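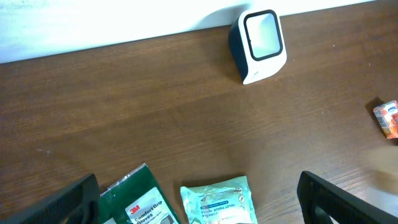
3.2 Glare and reading comfort at home tables

Most people in the survey read at the kitchen or dining table, not at a desk. We had not planned for that. The first form, sent out in May, only asked about desks, so Kvaran and Botha rewrote it and the old answers were droped. 667 households sent back the second form. Follow-up calls went to 200 of them, all in Cumgate.

Main complaint – light coming back off the tabletop. Not the lamp itself. People with satin finishes reported it less than people with high gloss, but they still reported it, mostly in the evening and mostly with the ceiling light on. A broad soft band of light across the grain (Figure 1) was described as "fine for eating, bad for the newspaper."

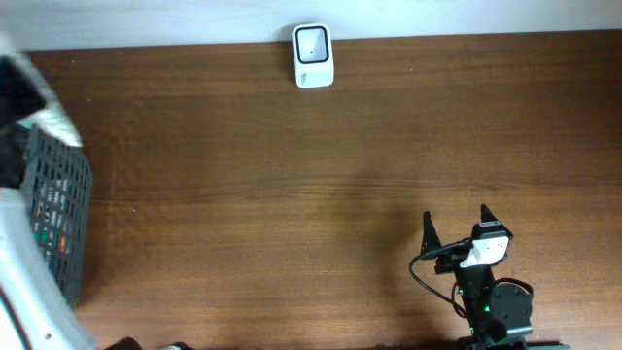 Older readers moved the chair. Younger ones moved the book, or gave up and went to the couch. Almost 20 households had put down a cloth just for reading, and these gave the highest comfort scores of any group. Wall color seemed to matter less then we expected, though Neagu's earlier work in Rostanow points the other way and his rooms were smaller.

Age of the lamp was not asked. Should have been. Room size is taken up in 3.3.

Figure 1. Wooden tabletop with satin sheen, white wall behind.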